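Grellska hand gripper – rules card and fitting kit

Code GK-62. In stock at Stubbs, Clodberg counter or by post.

What you get
Laminated rules card, A4, both sides
Wrist tether
Pack of 200 check labels
2 spare finger pins

Gripper not included, order separately.

Who it's for: anyone doing hand-held demo work for a pick and place line. Same rules whether you're on a bench, a kitchen table or a bed. Card was written by Nga Hứa from the Nukmont site rules, then cut down by half becuase people weren't reading it.

The rules, short version. Full wording on the card.

Before a run. Open and close the fingers all the way, twice. Look at every hinge pin. Any pin standing proud, stop, tag it, swap it. Hair tied back, no rings, no loose cuffs. Hot drinks off the work surface.

During. One item at a time. Squeeze only till it holds, no more. Soft packets by the crimped end if you can, crisp and snack bags burst when pinched in the middle. Free hand stays out of the space between the fingers, always. Don't reach accross someone else's run. Dropped item? Finish the move, then pick it up. Mark the run.

Mixed goods: keep soft packs and boxes in the same pile, the line will see both. No glass. Nothing opened, nothing leaking.

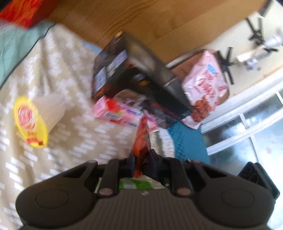 After. Fingers closed, tether off, wipe the pads with a dry cloth. No sprays near the joints. Fill in a check label, date and initials, stick it in the log and not on the tool.

Changed 12 July? Yes. Card reissued Monday, July 12, 2021, old one (April) had the wrong pin size on the back. Bin it. Free swap if you send us the code off the corner.

Pins fit the two-finger model only. Will not fit the older three-finger one, please stop ordering them for it.

Bulk orders or a card with your own site rules on: ask for Iñaki Zabala at the Clodberg counter. Proof first, then print. Returns fine if labels are unopened.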